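4.2 Display brightness and standby drain

Four mid-range handsets were compared under identical conditions: the Hidance, the Suvari, the Sin and the Zilliron. Each phone was reset, updated and charged to full before a run. Screens were set to a fixed gray page, and radios other than Wi-Fi were switched off. Brightness was read at the center of the panel after 10 minutes, following the procedure of Belkadi (Section 3.1).

The Suvari reached 745 nits and the Hidance almost 800. Both dimmed during longer runs, the Hidance more sharply – its thermal limit appears to be set lower in firmware. The other two handsets held a steady level throughout but started from a darker baseline.

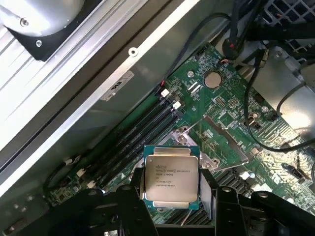
Figure 3

Standby drain was logged over 34 hours with a SIM card inserted and one mail account syncing. The Zilliron lost the least charge. The Sin woke often to poll its push service, and its drain curve shows regular steps that the other phones lack. Turning off background sync removed the steps but left the overall ranking unchanged. Units were bought at retail, one per model, so variation between samples of the same phone was not measured.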